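About Imusano

Print | E-mail

Imusano opened in 2000 as a two-room language school on Iglesias Street. We now teach Spanish and Portuguese to 58 adults each term, in small groups, mornings and evenings.
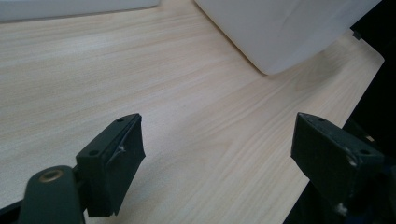
Beginners start with Zellia, our 23-week course. Lessons are mostly talking, with everyone seated at one table. Pale tops with a wavy grain, like this one, suit us fine. Books are included in the fee.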